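4.2 Do sorting toys teach sorting?

The claim that shape sorters and similar toys improve early category learning is repeated so often in parenting guides that it is rarely given a source. Where a source is given, it tends to be one of a small group of studies, and these are weaker than the guides suggest. We went back to them with a plain question. Does a child who plays with a sorting toy at home become better at sorting things that are not that toy?

The largest study we found, the Andlow survey, asked 434 parents to fill in a form about the toys in the house and then to rate their child's ability to "put things where they belong". The two scores rose together. The authors took this as support for the toys, but a parent who buys sorting toys may well be a parent who notices sorting, praises it and scores it highly on a form. No one outside the family saw the children do anything. We do not think the survey can carry the weight placed on it, and its authors, in fairness, say something close to this in their final paragraph – a paragraph that later papers seldom quote.

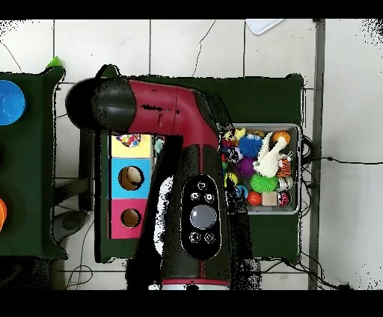
Category learning, as the term is used in the studies that support these toys, usually means success on a test that looks very much like the toy. This is our main complaint. A child trained on pegs and holes is tested on pegs and holes, and the gain is then reported under a much wider name. A fairer test would ask the child to group things that no maker had designed to fit together. A shape-sorter box set out beside a metal tray full of toys makes the difference plain enough: the box has answers built into it, while the tray can be divided up in many ways and none of them is marked as right. Only one of the studies we read used loose mixed objects of this kind, and it found no gain that we would trust. The group was small (18 children) and the scoring was done by the same person who had led the play sessions.

The question of what counts as the "right" group is not a minor one. Take balls. Adults put them together because they roll, or because they share a name, but a two-year-old may group by colour on one day and by texture on the next, and we see no good reason to call either a mistake. In the Kollard scoring scheme, which most later work has copied, a child gets full marks only for grouping by kind. Grouping by colour earns half marks and grouping by feel earns none. The scheme gives no argument for this order. It also means that a child who changes the rule halfway through, perhaps because the first rule has become dull, scores lower than one who sticks to it without interest.

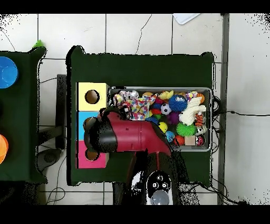 Brittany Campbell, commenting on an earlier draft, objected that we were asking too much of a scoring scheme. Any scheme has to choose, she wrote, and one that gave equal credit to every rule would give credit to no rule at all, "and then you could not tell sorting from tidying up, or from plain mess". She also felt that we had been hard on parent reports, which do at least cover whole days, where a session in a laboratory covers a few minutes. We accept the first point in part. A scheme must choose, but it should say why, and it should be tested against another. When we rescored the published Kollard records with colour and kind given equal marks, almost 40 per cent of the children changed rank, and the advantage for toy owners became too small to report with any confidence. On the second point we are not persuaded. Whole days are of little use if the only record of them is a memory of how clever the child seemed.

There remains the matter of the objects themselves. Papers in this area often say only that "household items and toys" were used, as if the choice made no difference. It must make some. A set in which the soft things are also the bright things will reward two rules at once, and a reader who is not shown the set has no means of checking.
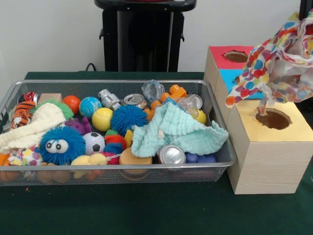

Figure 2. Mixed small toys and soft objects in a wire-mesh basket, with two cardboard boxes with round holes.

We would ask that future reports include a full list of objects, with size, colour and material, and that the list be fixed before testing begins. The Nguyen replication did this, and it is also the replication in which the effect failed to appear. One result of that sort settles nothing, and the Nguyen sample had its own faults, including a high rate of children who left before the second task. Until there are more studies of the same kind, we treat the wider claim as unproven and leave it out of the model in section 5.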